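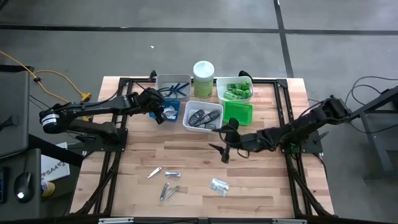

The Great Bathroom Drawer Reckoning

Home Galleries Small Messes Big Messes Contact

For years the top drawer in our upstairs bathroom opened three inches and then stopped, jammed by something at the back with strong opinions. In August I took the whole thing out, tipped it onto a table and started giving everything a basket. What follows is the gallery. Well, one picture of it, up top, and the notes that go with it.

Clippers. Three silver nail clippers and a pair of tweezers, still out on the wood waiting for a home. Every time we couldn't find a clipper we bought another, and I'm told this is how most households do it. Edit Vass, who lives with me and has never lost anything, claims none of them.

Small blue basket. One crumpled foil packet, silver. There's a second packet lying flat on the table and I suppose they should be together. I haven't looked inside either one. The drawer kept its secrets this long.

White mesh baskets. The blue-handled things went in one and the dark gray gadgets in the other, side by side like they're on vacation. Chargers for the gadgets: see Big Messes.

Green bottles. A whole bin of them, small, piled in on their sides. Travel size, bought for trips we then packed for in five minutes without opening the drawer.

Bright green tray. Empty. I bought it especially and it cleans up nicely.

Tall tub, white lid. Doesn't fit in the drawer and never did. It lives on the shelf now.

Next up is the hall closet, as soon as I can get the door to shut.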